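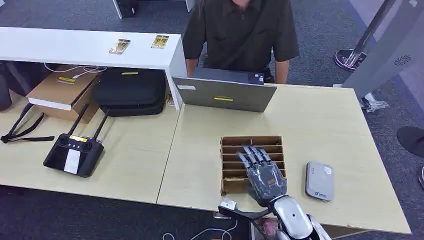 We have been in the Jiddale room since December and I have written almost nothing about it, mostly because there was nothing to say while everything was still on the floor. The tables are in now, the shelf is up, and things have started to have places. I said I would do a post about how it was set up, so this covers tables, shelf, labels and carpet, in the order I dealt with them.

Tables first. I wanted one large table and couldn't get one up the stairs. The turn at the top is too tight for anything long that doesn't come apart, and I measured it twice before giving up. So we have two tables pushed together, both in the same light wood grain. The colour match is good enough that I don't notice it. I do notice the join. If you write on a single sheet of paper across it, your pen goes through. We have learned to keep paper to one side or the other. I looked at clamps for the underside, and at the little connecting plates offices use, and haven't bought either. The legs have rubber feet and don't wander much. About once a fortnight I lean on one side and shove.

The shelf is a Pestelik, glossy white, a long one that runs along the back of the left-hand table with space underneath. I nearly bought the matt version and I am still not sure which I should have had. Gloss wipes down in one go. It also shows dust by lunchtime if the blind is up. It came flat packed with 11 fixings, of which I used 9, and I have kept the other two in an envelope in case I find out what they were for. The side panel has to go on before the top, whatever the leaflet says. I did it the leaflet's way first and had to undo it.

What the shelf does well is double the back of the table. Before it arrived, small things sat in front of big things and the big things never got opened. Now the cardboard box and the black padded case live underneath, next to each other, and flat things go on top. The height underneath is about right for both. I would not want it any lower, as the case needs to slide out without tipping.

I was going to replace the cardboard box. I had picked out a set of Skirkov crates, the stacking sort with lids, and had them in the basket for a week. Then I measured and they were too tall by two centimetres. The cardboard box was free and fits. It will go soft at the corners eventually and I'll find another one.

Cables are not solved. There is a white one that loops over the box and up towards the underside of the shelf, and it gets in the way whenever the box comes out. I have tried adhesive clips twice. They hold for a while and then I find them stuck to something else. The next thing to try is a tray screwed in from below, though I'm not keen on drilling into a shelf I quite like.

Labels. We use yellow ones. I bought a big roll for another job years ago and have been getting through it ever since. The rule is that anything that lives on or under the shelf gets a bit of yellow on it somewhere, so that when it turns up on a chair or in the kitchen it can go back. It's a very simple rule and it has mostly worked. The case has a small tag near its top edge and the box has one on its side. I put labels facing outwards where possible, which sounds obvious, but I had several on the wrong side to begin with.

The strap is the one thing I can't find a home for. It has a buckle, so it won't lie flat on the shelf, and if I put it in the box it tangles with whatever is in there. It ends up hanging over the edge of the table most days. A hook on the end of the table would do it. I have the hook. I haven't put it on.

The carpet took longest to decide. It is a speckled grey, hard-wearing and not at all soft, and it came from Cabello, who had an end of roll they wanted rid of. I had wanted something warmer in colour. But we had seen a plain dark one in the room downstairs, and every crumb and thread showed on it. Speckled hides nearly everything, to the point where I dropped a small screw in the first week and only found it with my foot. I now pick things up with a torch held low along the floor, which works much better than the ceiling light.
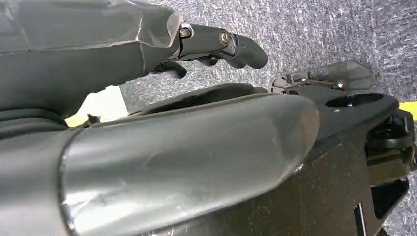 Carpet level. The speckled grey, as laid.

It vacuums well enough, though the nozzle needs to go both ways over it. Bits collect along the edges and near table legs, and I go round those by hand with the narrow attachment. Chairs with small wheels are a nuisance on it and chairs without wheels are fine. I wouldn't choose it for a bedroom. For a room where people are in and out in their shoes all day I think it's right.

Still to do: the hook, the cable tray, and a second lamp for the left side, which gets gloomy from mid-afternoon at this time of year. I'd also like a narrow shelf on the wall for the things that end up on top of the Pestelik simply because it is there. Small packets, mainly. They get put down for a minute and stay for a month.

I'll put up the measurements for the shelf and both tables when I next have the tape out, as two people have asked.

Posted October 22, 2026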